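Bench Robotics Forum > Arms and Grippers > Small arms

Thread: Two-arm cell, stock fingers or soft tips? (and a moan about cable runs)

tallowby
Posted 2020-03-02

Right, I've been promising to write this up since I first mentioned the Damham build in the introductions thread, so here goes. Long post, get a brew.

Quick recap for anyone who missed it. Two small arms, side by side on one rail, walls round the back and both sides so the lighting stays the same from run to run. The test job is packing a suitcase. I picked it because it has a bit of everything in it: cloth, straps, a zip edge that grabs at your fingers, a lid that gets in the way, and small hard things that roll off if you look at them funny.

The question I wanted to answer was whether to stick with the plain angular fingers that came with the Drelline grippers or spend money on the Vostex soft tips. So I ran 80 picks with each on the same set of items, same start positions as near as I could manage by hand. The plain fingers dropped or missed 20. The soft tips dropped or missed 18. Yes, I know. I was hoping for a bigger gap than that too, given what the Vostex ones cost.

Where they differ is in what they drop. Plain fingers are great on edges and thin stuff, so a strap or a pouch is no bother at all, and hopeless on anything rounded. Soft tips will hang on to round things all day long but they fold over when you try to get under a flat piece of cloth, and then you get a sort of sad little pinch with nothing in it.

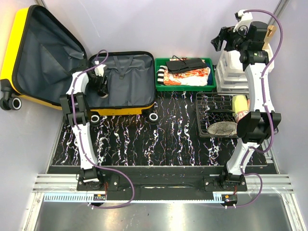 Cable routing is the bit I'd do differently if I started again. I spent ages choosing fingers and no time at all thinking about where the wrist cable would go, and it's been the cause of most of my swearing. With both arms up and working over the mat, the purple cables follow the links for a while and then swing out into great big loops, and the one on the right arm goes a long way out to the side before it comes back in past the elbow. I left it slack on purpose because the first lot I fitted were too tight and kept unplugging at full reach. But now I've got to keep the planner away from that whole side, which is a nuisance when the drawers are over there as well. The left one worries me more, since that arm has to work down inside the case with the lid half leaning up beside it, and there's not much room to be generous.

Anyway, what I'm after:
Anyone running different fingers on each arm? I'm tempted.
Is there a neat way to run the cable that doesn't cost me reach?
Has anyone got the Smits controller talking to two arms without the stutter?

Cheers all

marlpit_joe
Nice to see it up and running! On the first one, yes, I've run mismatched fingers for ages and I wouldn't go back. One arm holds, the other arm fiddles. The only pain is that you need to tell your software which hand is which and then remember you've told it. I lost a whole evening to having them swapped in a config file.

I don't really buy your comparison though, sorry. Two picks' difference out of 80 is noise. If you ran the lot again tomorrow it could easily go the other way. I wouldn't spend money on that, or save money on it either.

tallowby
No, fair point, and I'm not claiming the soft tips won. I think the split by item is real, mind you. It was the same items going wrong each time, and you could pretty much call it before the fingers closed.

quillwort
Going to disagree with Joe a bit. The total is noise but the pattern might not be. Can you post the misses per item? If the rounded ones are nearly all of the plain finger failures then that's your answer and the total doesn't matter.

Also, how are you approaching the wire rack? I've got something similar and I always catch the rim coming in low.

tallowby
I'll dig the per item numbers out, they're in a notebook in handwriting I can barely read.

The rack's a pain, yeah. I come in from above, go down slowly for the last bit and close early. The raised edge catches the fingers if I try anything clever from the side. And the elbow of the right arm sits over the front corner of it when it's reaching back towards the drawers, so there are poses where the arm is basically in its own way. I've moved the rack twice and it's still not right.

fenbridge_ak
Long time lurker, first post on this board I think.

Cables. Don't tie them tight to the links, tie them at the middle of each link only and let the joints have a free loop. Then put one fixed point down by the base so any tug stops there and not at the board. I did mine after reading the old Damham thread and haven't pulled a connector since July. You'll still have loops but they'll be small ones near the joints, and you can draw a fatter shape round the elbow in the planner and forget about it.

tallowby
Oh that's good. I've got ties down at the bottom where the cables come in, but up the arm they go more or less where they fancy. I'll have a go.

oxhey_tinker
The stutter on the Smits is the bus, nearly always. If both arms are hanging off one port they take turns, and once you ask for fast updates they start tripping over each other. Mine was fine with one arm at 136 updates a second and fell to bits with two. Splitting them on to separate ports cured it.

I'll be the grumpy one on fingers. Soft tips wear out. Lovely for a few weeks, then they go shiny and you're back where you started, only poorer. Bit of rubber sheet glued to the plain ones gets you most of the way for pennies.

marlpit_joe
Glued rubber falls off in my experience. Usually inside something.

oxhey_tinker
Then you're using the wrong glue :) Rough up the metal first, clean it properly, leave it overnight. I've had one set on since before Christmas.

quillwort
I'm with Joe on this one, mine peeled at the corners. Heat shrink over the finger ends worked better for me – not as grippy but it stays put, and you can still get under cloth with it.

tallowby
Heat shrink! I've got a drawer full of the stuff. Might be the best of both for the pouch and the straps.

Here's where I've got to, then. I'm going to put the soft tips on the right arm, seeing as that's the side with the rack and the round things, and leave the left one on plain fingers for working in the case. Both arms on their own ports. Retie everything the way fenbridge says. Then run the same 80 again with the mixed pair and see what I get, and this time I'll write it down by item as I go.

quillwort
Do the run twice with the same setup before you change anything else. Otherwise you'll have Joe on your back again.

marlpit_joe
He will.

fenbridge_ak
One more thing while you've got it in bits. Check the wrist camera bracket screws if you've got one fitted. Mine worked loose from the cable pulling on it and I blamed the calibration for ages.

tallowby
Will do. Having a look at those tonight before I touch the cables. Per item numbers to follow once I've worked out whether that's a seven or a one.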